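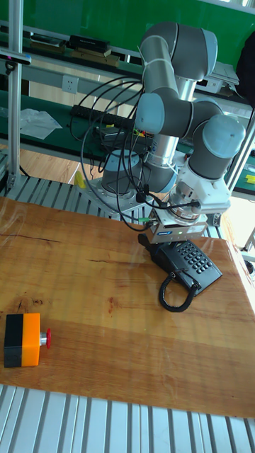 Corded desk phone, handset across the top.

Support: club match centre
Subject: Crowd figure stuck at 3,000 and right back missing from the match report
Opened: 17 June 2026
Raised by: Yetunde Okafor, Grosarstead football operations
Status: Resolved, one item left open

Original message

Hello everyone, and sorry in advance for the length of this, I always think it's easier if you have the whole picture at the start. We played Whitelaw at home and won 2-1 (a lovely night, thanks for asking!) and I entered the team sheet in Ilirix the way I always do, starting eleven first and then the bench. Everything looked right on my screen at kick-off.

When the report went up on the public site there were two problems. The crowd was listed as 3,000 when the gates gave us 3,602, which is our best since January and something the players were rather chuffed about. And our young right back, who started in place of our injured regular and played every minute, isn't in the report at all. It has us fielding ten. His mum has already written to me, very politely, but you can imagine.

I've tried re-saving the team sheet, logging out and in, and a different browser. Same each time. Happy to talk it through if that's easier than typing.

Reply from support

Hi Yetunde, thanks for all the detail, it really does help, and congratulations on the win. We can see the correct crowd in your Ilirix record, so you've done nothing wrong there. The public site gets its numbers through Flastix, and that's where we'd like to look first. Could you open the player's profile and tell us which squad he's listed under? Please don't delete and re-add him for now, as that would wipe his minutes from earlier rounds.
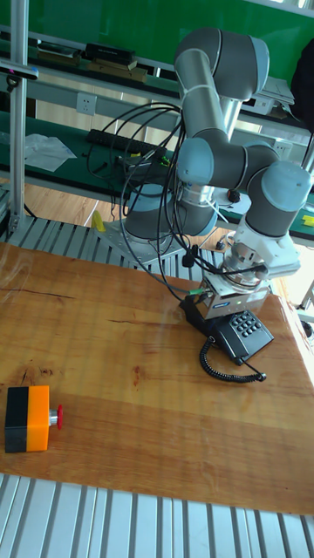

Phone handset in the gripper, base and keypad underneath.

Reply from Yetunde

Found him! He's listed under the under-20s, with no tick beside the seniors. He did play for the 20s right up until last month, and I moved him up myself, or thought I had. I do remember the page taking an age to load that afternoon and I may have wandered off to sort out the bibs. I haven't touched anything, as instructed.

Reply from support

That explains the missing player. Ilirix lets you name an under-20 on a senior sheet, but Flastix drops anyone who isn't in the senior squad when the report is built. To fix it:

Open the profile and choose Squads.
Tick Seniors and leave Under-20s ticked so his history stays put.
Save, and wait for the green banner before leaving the page.
Go to the Whitelaw match and press Republish report.

The crowd is a separate matter. Your venue had a display limit of 3,000 left over from when the eastern bank was closed, and anything above it was being trimmed. We've removed the limit at our end, so republishing should pick up the proper figure as well.

Reply from Yetunde

Done, and it's beautiful. Eleven names, 3,602 through the gate, and he's down for the full ninety. I've sent his mum the link. One small thing while I have you: his player page still says 49 appearances for the club across all grades and by my book this was his 50th. We'd love to do a little presentation before the next home game, so I'd be very grateful if that could be right by then.

Note from support

Squad and crowd items closed. Appearance total left open: career totals are rebuilt overnight, so we'll check his page again in the morning and write back to Yetunde either way.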